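Pladthorpe's batting, short thread. They sit second in the table and the openers are fine. The trouble starts at five.

Numbers five to seven have made 2 fifties between them all season. Strike rate in the last ten overs is below 100.
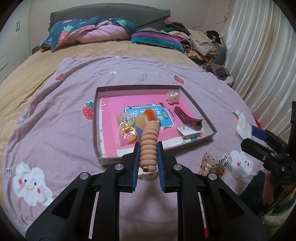 Utau supporters reply that the home pitch is slow and everyone struggles on it late on. Fair, but visiting sides average 30 more there over the same overs.

I'd move the keeper down to eight and give the left-hander a run at five until the end of August.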